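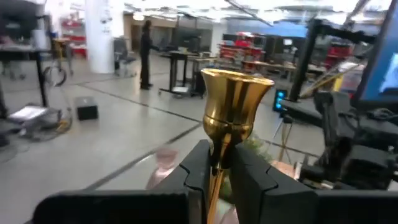 Procuro gente para o grupo de sinetas da Nokitz

Olá! Sou a Nusrat Fakir e ando há meses a tentar juntar pessoas que gostem de fazer música sem terem de passar dez anos no conservatório. Já somos nove, faltam-nos mais umas quatro ou cinco, e é aí que tu entras (sim, tu, que só bates palmas nos concertos dos outros!).

Não precisas de saber ler pauta. Eu também não sabia, e ainda me engano na Seneviratne, a peça que estamos a ensaiar e que tem uma mudança de compasso maldosa na segunda página. Precisas é de saber contar até quatro e de aparecer – isso é mesmo importante, porque cada pessoa toca só duas ou três notas e, se faltas, fica um buraco na melodia.

Ensaiamos à noite, 2 horas por semana, na sala grande da Stavari, por cima da padaria. As sinetas são do grupo, as luvas também. Pedimos maiores de 16 anos e vontade de ficar pelo menos até ao concerto de Brurkon.

Não há cachê, mas há bolo quase sempre.

Inscrições até 2026-05-23: deixa nome e contacto na receção da Nokitz, ou liga para a extensão 1119 e pergunta por mim. Se não atender, estou a ensaiar, tenta mais tarde!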